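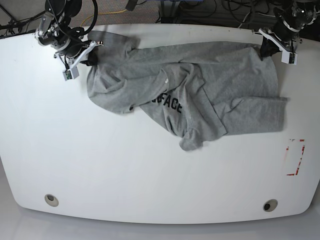
Ticket 322 was opened because the Foneo folding cell failed its setup check, with two of the written rules marked "not met." The rules are in the Paewai bench practice sheet, which every cell has to pass before it goes back on shift. The first is that the work area must be clear except for the garment. A gray T-shirt lay bunched between the two arms, with part of its lettering under a fold, and the rest of the white top was bare, so that one passes. The red tape outline to the right of the shirt does not. Its strips are broken and faded, and the sheet says a marked zone must have an unbroken border on all sides. The black cables on the floor past the far edge of the table come under the second rule, cable routing.

Category: Support Log / Cell Setup and Safety

Action on tape: strip and replace. Clean the surface first and let it dry. Do not lay new tape over old.

Action on cables: separate power from signal, tie down each run, and keep both clear of the stand bases. Dralus asked if covers would do instead. They would not — a cover is allowed over a tied run, but it does not replace the ties.

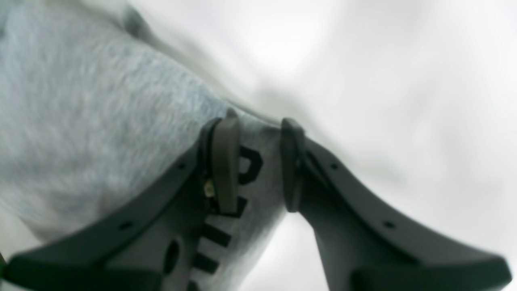 2 min read

Next item is the grip rule. The sheet says to grip plain cloth where possible and stay off printed areas. In this grasp the black print sits right between the pads. It is not a stop condition, but it has to be logged as a deviation, and the log had no entry. Entry added.

Finger pads were last replaced in April. The sheet calls for a visual check every 8 shifts and a change at the first sign of splitting. Inspect with the arm powered down and locked out, both sides of each pad.
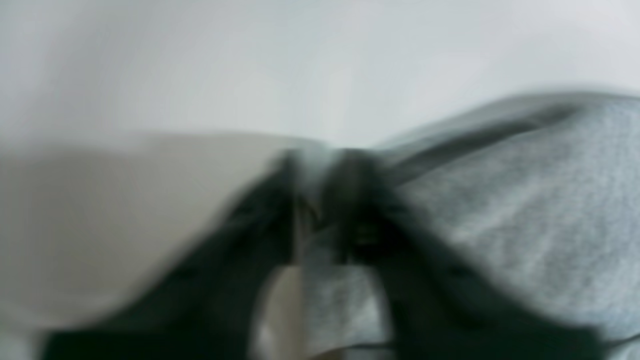

Dralus also asked if the pad check could be done from the wrist camera feed to save time. Answer is no. The feed can be used to decide that a hands-on check is needed sooner. It cannot be used to sign one off.

Approach speed was set above the limit for cloth work. Reset to the sheet value and saved to the Pastum profile, so it loads at startup. Please do not edit it from the pendant. Changes made there are lost on restart and do not show in the log.
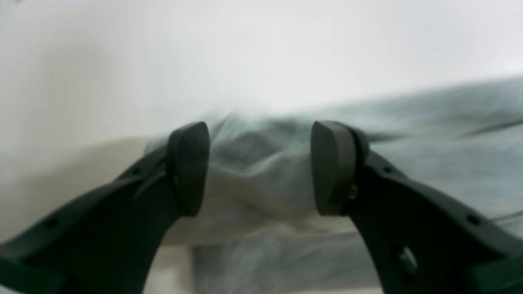 After any speed change the cell has to run 15 cycles with an operator at the stop button. If one cycle faults, the count starts over. Write the result on the cell card and attach a copy to this ticket.

Status 7 January 2023: speed and log items closed. Tape and cables open, assigned to the site. Ticket stays open until both are signed.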